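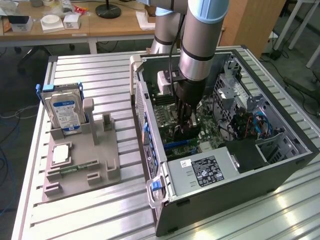
Ticket: Nightly backup stops before the end, older office PC
Product: Gikora Backup, desktop edition
Status: Solved
Priority: Normal

Original message

Hello,

I write from the office of Rosanari, we are a small translation bureau. We use Gikora on one desktop computer which keeps all our finished projects. Every night at 11:30 p.m. it should copy the project folder to the storage box in the hallway. Until April it worked without any complaint from my side.

Since the beginning of May the job starts normally but it stops in the middle. In the morning I find this line in the log:

Job "Projects" ended early. 1,392 files copied. Target not reachable.

The number is the same every time. This is what I do not understand - if the network is bad, I would expect a different number each night.

What I tried already:
Restarted the computer and the storage box.
Changed the network cable for a new one.
Started the job by hand at noon. Same result.
Checked the free space on the storage box. There is 700 GB free.

Please advise me what to check next. I can follow instructions, but I am not a technician.

Reply from support

Thank you for the clear report. Please turn on the detailed log (Settings, Log, Level: Full), run the job one more time by hand, and send us the last lines before the error. Please also tell us if any folder or file was renamed in the last weeks.

Answer from customer

I have done it. The last lines are:

12:14 reading folder Nyanda
12:14 reading folder Nyanda / Contracts final
12:15 write failed, waiting
12:20 write failed, target not reachable
12:20 job ended

So it waits 5 minutes and then it gives up. During this time I could open the storage box from the same computer and save a small text file on it, so in my opinion the target was reachable.

About the renaming: yes, one colleague made new folders for our client Nyanda in the last days of April. Some of the file names are very long, they contain the whole title of the contract in two languages.

Reply from support

This helps a lot. The storage box has a limit for the length of a file name, and when a name is too long it answers with a general error. Our program reads this answer as a lost connection, so the message in your log is misleading. Please shorten the names in that folder and run the job again. If you have many, Tools, Check names will show you a list.

Answer from customer

The check showed four files. I shortened them and started the job at 3:10 p.m. It went past the folder Nyanda, and then it stopped again in the folder Kelurlow, with the same message. There I found one more long name, which the check did not show. It was inside a zipped folder that somebody had unpacked after I made the check, so this was our own mistake.

After I corrected this one, the job finished at 4:45 p.m. with no error. The job of this night also finished.

I have two small questions before you close the ticket:
1. Can the program skip a file with a bad name and continue with the others?
2. Are the copies from May usable, or should I delete them?

Reply from support

1. Yes. Open the job, choose Errors, and select "Skip and report". You will then find the skipped files at the end of the log. Please look at it from time to time.
2. The files which were copied are complete and you can keep them. The new full copy already contains everything, so you may also delete the old ones if you need the space.

Answer from customer

Thank you, I have selected "Skip and report" and I kept the old copies for now. I also wrote a short rule for my colleagues about file names. You can close the ticket.

Ticket closed by customer.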